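Streaming our high school playoff game from the press box – how bad is the data use?

Willa
Our boys made the playoffs for the first time since I was in school and I got "volunteered" to stream it for the grandparents. The visiting stadium has no wifi we can use, so it's my phone's hotspot or nothing. I've got a plan with 300 gigs on paper but they slow you down long before that. Will one football game with overtime kill it? And what do I do about sound, last week you could only hear the band.

Birkard
You'll be fine! I did all of our home games last fall off a hotspot. Set it to 720p and 3,000 kbps and leave it alone – people will beg you for 1080, ignore them. Our longest game went to double overtime and used less than I burn on a road trip with the kids. What gets you is upload speed once the stands fill up, so go live well before kickoff and stay live. If you drop out at halftime you may not get back on.

Remisik
just use the radio guys audio

Daza
Second the radio idea, but ask first, ours said no until the AD called them. Otherwise point a cheap mic at the PA speaker and turn the band side way down. We had 253 people watching our semifinal and the only complaint was the score bug being wrong.

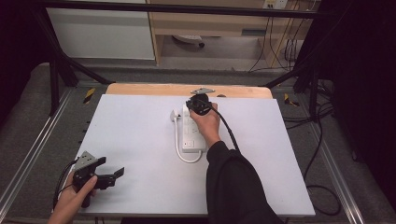
Oh, and bring a folding chair. The visitor press box at our place had one stool and the stats guy was on it by 5:30.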